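Two Arms and a Tray

The Clikeck arrives in 5 boxes, and the fifth is full of cables. I mention this because the brochure from Bromolmont, which makes the thing, shows no cables at all. It shows a pair of arms gliding over a countertop the way a concert pianist might, if pianists were paid to sort bread rolls.

The kit is two arms, two grippers and a license for the teaching software, and it is sold to people who would like a machine to pick things up without first writing a program about it. You steer the arms through a chore a few times, the software takes notes, and then you stand back. How far back is covered on page 118 of the manual.

I spent a week with one at Weltthorpe, the shared workshop where Nicanor Escobar runs the test bench. He had set out a table of the sort of stuff any house collects: a croissant in a plastic bag, a couple of cups, a box of tissues, a blue tray with small green toys in it. "Everyone wants to start with the cup," he told me. "Start with the tray. The tray forgives you."

He was right about the tray. A shallow rim gives the fingers room to come down at a slant, and by our second afternoon the arms were clearing it with the calm of a waiter who has already been tipped. The clear plastic container was another story. The software had trouble finding it on a white tabletop, and to be fair, so did I.

Setup took most of a morning. The grippers go on easily, the black fingers swap out with one tool, and the cable on each arm needs more slack than you would think. Give it too little and the wrist stops short, like a dog at the end of its leash. Give it too much and it drags across your work.

Against the Carbone, its nearest rival, the Clikeck is slower and a good deal quieter. It also costs $500 less, money I would put toward a darker tablecloth. Bromolmont promises a software update in September that will handle see-through objects — we'll see.

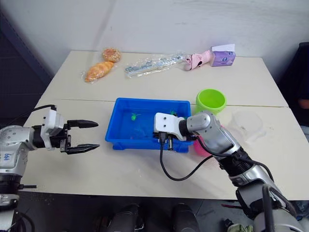

Photo: Nicanor Escobar / Weltthorpe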